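Blankets, Sheets and Other Things on the Bed
Quintela Home Tips

I've read 57 articles on how to fold bedding and most of them seem to be written by people who own one blanket. They want you to roll it, tie it with a ribbon and stand it in a basket. Try that with a thick comforter and you'll have a lump wearing a ribbon.

I'm also suspicious of vacuum bags. I bought a set from Jernora for $30 and they're fine for summer storage, if you don't mind finding one puffed up again in September. For bedding you use every week they are a waste of an evening.

What I do instead is dull. Put everything on the mattress, spread out the biggest piece that will lie flat, and work on top of it. Quilts go in half, then in half again, with the trimmed edge on the inside if it snags. Leave the bulky comforter for last. Clothes get a heap of their own by the wall, and they can wait.
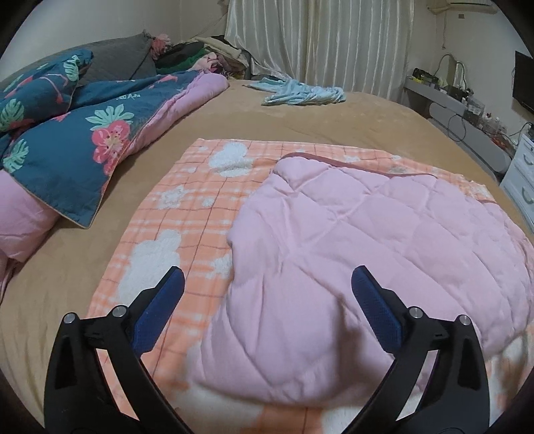

Should thin blankets and quilts be folded together?

Fold them separately. A plush blanket slides around inside a quilt and the bundle comes apart when you pick it up. Stack them afterward, with the heavier one on the bottom.

The plaid blanket and the pink quilt are both easy enough. A flowered comforter bunched into a long roll is more trouble, and I don't believe anyone who claims to fold one neatly alone. Thirds lengthwise, then thirds again, and kneel on it. If it still won't fit the shelf, the shelf is too small.

Fitted sheets: leave them on the bed until wash day. The Wodia folding board promises a perfect square, and I got a perfect square twice. After that I went back to stuffing the sheet inside its own pillowcase, which took less time and looked the same with the closet door shut.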